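**Desk chair under 320, or just fix the old one?**

**pravberg_pete**
ok so my back is shot. I've been working from the spare room since December and my chair is a hand-me-down with zero padding left. The Javemden is 319 at the place near me, the Emier is 299 online. Anybody sat in either one for a full workday??

**mossyoak**
Emier owner here! Love it, but I'm short (5 feet and a bit) and my husband hates it. Seat's too shallow for him.

**tallgirl_knits**
Gonna disagree with everybody and say don't buy new. I got a used office chair for 40 bucks and it beats both of those. Office closings, people!

**mossyoak**
Used is fine until the gas lift dies on you. Ask me how I know, lol

**tallgirl_knits**
A gas lift is a cheap part and you swap it with a pipe wrench. I've done two. Still way under 299.

**pravberg_pete**
Hmm, I'm not handy, but I do own a pipe wrench. Leaning used now, ugh. I'll go sit in the Javemden after lunch anyway and report back. If it's comfy I'm probably weak enough to just pay for it.
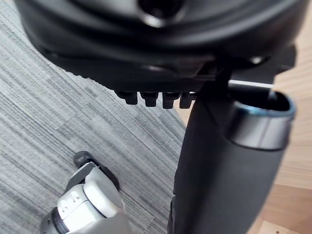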